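Tiempo de lectura: 2 min

4. Ajuste de la pinza frente al panel del microondas

El manual de Nordin promete que la pinza queda alineada de fábrica. No se fíe. En la célula de Cetivby hubo que repetir el ajuste dos veces en febrero, y el asistente automático dio por buena la posición en ambas.

1. Ponga el brazo en modo manual y limite la velocidad al mínimo.
2. Compruebe los tornillos de las placas negras con la llave, aunque parezcan apretados. A simple vista no se aprecia un tornillo flojo.
3. Acerque la pinza al panel desde abajo, por debajo del botón naranja.
4. Detenga el avance cuando el vástago central llegue a la abertura circular.
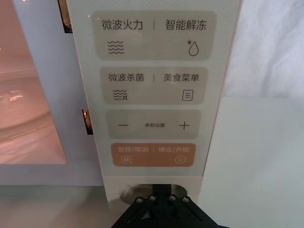

Fig. 3. Pinza en el extremo inferior del panel, con el vástago en la abertura circular.

5. Revise la posición en la cámara de muñeca y también de lado, con sus propios ojos. La cámara sola engaña con la profundidad.
6. Guarde el punto con un nombre nuevo. No sobrescriba el anterior.

PRECAUCIÓN: la mitad derecha del botón naranja es confirmar/iniciar (确定/开始) y la izquierda, pausa/cancelar (暂停/取消). Mantenga la pinza apartada de ambas durante el ajuste.

Nota: los rótulos están en chino. El fichero de etiquetas de Puvine trae una traducción - coteje cada botón antes de asignarle una acción.

Nota: el programa muestra «calibración correcta» al guardar el punto. Ese aviso solo indica que se ha escrito el fichero. Repita la aproximación 3 veces a velocidad reducida y, si alguna se desvía, vuelva al paso 2.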